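Felt, fuzz and the table: your questions

I'm Vinzenz Kuster and I run the Cimham craft table, where I mend soft toys and make the odd fuzzy thing from scratch. I get the same emails over and over (I do love them, keep them coming!) so I've put my answers in one spot.

Do I need special tools to start?

Nope! A needle, thread, a soft brush and your own fingers will get you a long way. I still check every seam with a fingertip before I call it done, and I find more lumps that way than I ever do by looking.

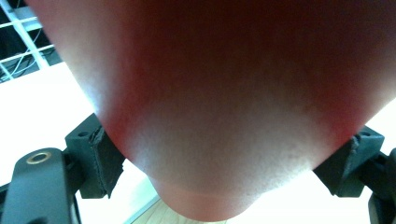
How long does a repair take?

Usually 2 weeks once it reaches me, a bit longer in January when half my customers have been cleaning out the kids' rooms.

What sort of table should I work on?

Something smooth and pale, if you've got the choice. Fluff and stray threads show up so much better on light timber, and a smooth finish won't snag the fibres. I wipe mine with a barely damp cloth and dry it straight away. Lamps do bounce off a satin finish, so shift yours to the side if the glare bugs you.
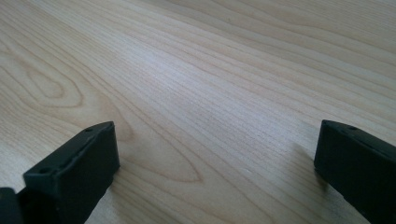
Light timber with a looping grain. My favourite kind of surface.

Can I wash something fuzzy?

Depends what it's made of, so check the tag first. If there's no tag I'd stick to cool water and a sponge, and test a hidden bit before you go anywhere near the front. Reds worry me most! I once turned a whole sink pink, plus a tea towel I was quite fond of.

How do I match the colour for a patch?

Take it over to a window, mid-morning if you can. A red fuzzy surface can look deep crimson in one part and nearly white-pink where the light catches the curve, and it'll trick you every time if you only look from one side.

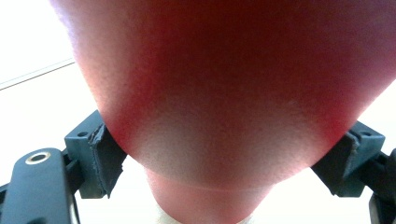
So turn it about, hold your thread against a few different spots, and go with the one that disappears in most of them. I've got roughly 600 reels in the cupboard and I still end up blending two.

Do you post things back?

I do, anywhere in the country. Put your return address inside the parcel as well as on it, please.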